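Bandeja de horno Rultus de acero inoxidable, formato pequeño

Inicio / Cocina / Horno y plancha / Bandejas

Referencia: 594
Marca: Rultus
Disponibilidad: en existencias
Plazo de entrega: 3 días laborables en península, 6 en Baleares y Canarias

Añadir a la cesta
Guardar en la lista

Descripción

La bandeja Rultus de formato pequeño está pensada para hornos de sobremesa, hornos compactos y para quien cocina a diario para una o dos personas. Es de acero inoxidable, sin recubrimiento antiadherente, con borde enrollado y esquinas redondeadas. Cabe en la mayoría de los hornos de encimera y también se puede apoyar sobre la rejilla de un horno convencional cuando no compensa sacar la bandeja grande.

Al no llevar recubrimiento, admite espátulas metálicas, pinzas y estropajo. Tampoco tiene una capa que se pueda levantar con el uso. A cambio, los alimentos se agarran más que en una bandeja antiadherente y conviene engrasarla un poco o poner papel de horno, sobre todo con pescado, patata cortada fina y masas con azúcar.

La chapa no es lisa por dentro. El fondo lleva ranuras en relieve, de modo que los jugos se reparten entre ellas y se pueden recoger con una cuchara o desglasar directamente sobre el fuego en cocinas de gas, a llama baja. No recomendamos usarla en inducción. El material puede ser reconocido por la placa, pero el fondo no está preparado para ese calentamiento y se comba.

Medidas y datos técnicos

Largo exterior: 27 cm
Ancho exterior: 21 cm
Altura del borde: 3 cm
Material: acero inoxidable 18/0
Acabado: satinado
Borde: enrollado, sin alambre interior
Temperatura máxima: 250 ºC
Apta para lavavajillas: sí
Apta para congelador: sí
Apta para microondas: no
Apta para inducción: no
Unidades por caja: 1 (packs de 3 y de 6 en el desplegable)

Las medidas exteriores incluyen el borde. Si su horno tiene guías laterales y quiere encajar la bandeja en ellas, este modelo no sirve: hay que apoyarla siempre en la rejilla. Para guías tenemos la serie Gallagher, que se fabrica en los anchos habituales y se encuentra en la categoría de bandejas grandes.

Para qué se usa

Verduras asadas en cantidad pequeña. Pimientos, calabacín, zanahoria en bastones. Deje espacio entre los trozos; si se amontonan sueltan agua y se cuecen en lugar de dorarse.

Salchichas, chorizo fresco, morcilla. El borde de 3 cm recoge la grasa sin que se derrame al sacar la bandeja. Con chorizo conviene retirar parte de la grasa a media cocción.

Brochetas. Caben brochetas cortas apoyadas en el fondo, o más largas con los extremos descansando sobre los bordes, y así la carne queda en alto y se dora por todos los lados. Si son de madera, téngalas en agua media hora antes.

Gratinados ligeros, tostadas con queso, berenjenas partidas por la mitad.

Descongelar en la nevera. El metal conduce mejor que el plástico o el vidrio y el borde retiene el líquido.

Empanar y marinar. Muchos clientes compran el pack de 3 para tener harina, huevo y pan rallado en línea. Son apilables en vacío y ocupan poco en el armario.

No la recomendamos para bizcochos ni para masas muy líquidas. La altura es escasa y las esquinas redondeadas dificultan el desmoldado limpio.

Antes del primer uso

Lave la bandeja con agua caliente y detergente. El acero sale de fábrica con una película fina de aceite de embutición que se va con un lavado normal, aunque a veces hacen falta dos. Séquela con un paño. No es necesario curarla ni calentarla en vacío.

Limpieza y conservación

El uso diario se limpia con esponja y lavavajillas suave. Para restos quemados, cubra el fondo con agua caliente y una cucharada de bicarbonato, deje reposar 15 minutos y frote con estropajo. Las manchas azuladas o doradas que aparecen con el calor son propias del acero inoxidable, no afectan al alimento y se atenúan con vinagre blanco.

Si usa el lavavajillas, saque la bandeja al terminar el ciclo. Las marcas blancas que quedan al secarse sola son cal del agua. No utilice lejía ni productos con cloro. Pican el acero y ese daño no lo cubre la garantía.

El estropajo metálico deja un rayado fino que va igualando el satinado con el tiempo. Si prefiere conservar el aspecto original, frote siempre a lo largo de la bandeja y evite los movimientos circulares.

Por encima de 220 ºC la chapa puede combarse y dar un golpe seco dentro del horno. Al enfriarse recupera la forma. Sucede con todas las bandejas de este espesor y es más frecuente cuando se mete fría en un horno muy caliente o cuando la carga está toda en un lado.

Comparación con otros modelos del catálogo

Rultus pequeña (esta página): acero inoxidable, borde de 3 cm, sin recubrimiento. La más ligera y la más fácil de guardar.

Rultus honda: mismo material y misma base, con borde de 6 cm. Mejor para asados con salsa y para lasaña de dos raciones.

Zutness esmaltada: acero vitrificado negro. Dora más por debajo y se limpia con menos esfuerzo, pero el esmalte salta si se golpea.

Gallagher de guías: ancho completo de horno, chapa más gruesa. Para bandejas de galletas, pizzas y asados familiares.

Novcombe perforada: aluminio con agujeros. Solo para pan y masas secas. 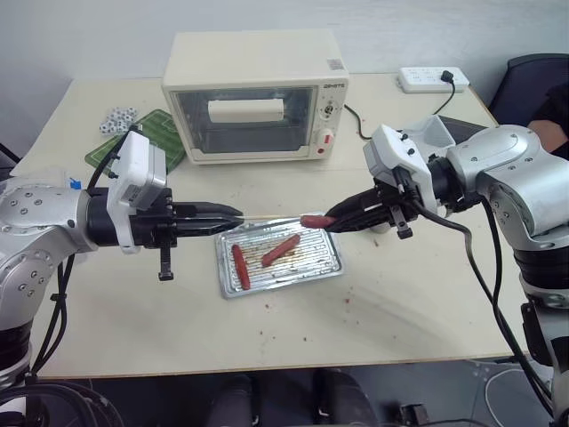
La pregunta más repetida en tienda es si conviene la pequeña o la honda. Si en casa se hacen sobre todo cosas sueltas, como embutido fresco, alitas o verdura, la pequeña dora mejor: el borde bajo deja pasar el aire caliente. Si se cocina con líquido, la honda. La tapa de rejilla de la serie sirve para las dos y se vende aparte.

Accesorios compatibles

Rejilla interior Rultus, patas de 1 cm, para separar la carne de la grasa.
Tapa de rejilla Rultus, contra salpicaduras.
Papel de horno precortado, paquete de 15 hojas.
Pinza de silicona corta Zutness.

Preguntas de clientes

¿Cabe en una freidora de aire?
En las de cajón redondo, no. En las de tipo horno con puerta frontal suele caber. Mida el interior y deje al menos un centímetro libre por cada lado para que circule el aire.

¿Se oxida?
En uso normal, no. Si aparece un punto marrón suele ser una partícula de hierro de otro utensilio o del propio lavavajillas. Sale con bicarbonato y un paño húmedo. El acero 18/0 aguanta peor la sal que el 18/10, así que no guarde salmuera ni aceitunas en la bandeja de un día para otro.

¿Los bordes cortan?
El canto va enrollado hacia fuera y cerrado. Si recibe una unidad con el canto abierto, es un defecto y se la cambiamos.

¿Se puede cortar dentro con cuchillo?
Se puede, pero se raya y el filo del cuchillo lo nota.

¿Sirve para barbacoa?
Sobre la parrilla con brasa baja y para mantener caliente lo ya hecho, sí. Directamente sobre la llama, no.

¿El pack de 6 trae tapas?
No. Las tapas se piden por separado con la misma talla.

Opiniones

«La uso a diario en un horno de encimera. Entra justa, con la puerta cerrada sin problema. Se puso dorada por debajo a la segunda semana y así sigue.»
Compra verificada

«Más fina de lo que esperaba. Cumple. Hace ruido cuando el horno está fuerte, ya lo avisan en la ficha.»
Compra verificada

«Compré tres para la cocina de un hostal pequeño y en agosto pedí otras tres. Se apilan bien y los desayunos salen de ahí: salchichas, beicon y tomates partidos. Echo en falta un modelo con asas.»
Eamon Ó Riain

Respuesta de la tienda: gracias por el comentario. Rultus no fabrica asas en este tamaño. La versión honda sí las lleva, plegables, en los dos lados cortos.

Envío y devoluciones

Los pedidos confirmados antes de las 13:00 salen el mismo día laborable. La bandeja viaja en caja de cartón con separador; los packs van encajados y con papel entre piezas. Compruebe las esquinas al recibirla. Una abolladura de transporte se reclama con una foto de la pieza y otra del embalaje, y enviamos la reposición sin esperar a la recogida.

Dispone de 15 días para devolverla sin usar. Los gastos de vuelta corren a cargo del cliente salvo que la pieza llegue defectuosa. No se admiten devoluciones de bandejas que hayan pasado por el horno, excepto por defecto de fabricación.

Garantía

3 años contra defectos de material y de fabricación. No cubre el cambio de color por calor, el rayado, las manchas de cal ni las deformaciones por uso en inducción o llama directa. Para tramitarla basta con el número de pedido. Si compró la bandeja en tienda física, conserve el tique.

Productos relacionados

Rultus honda con asas plegables
Rejilla interior Rultus
Bandeja Zutness esmaltada
Bandeja Gallagher de guías
Bandeja Novcombe perforada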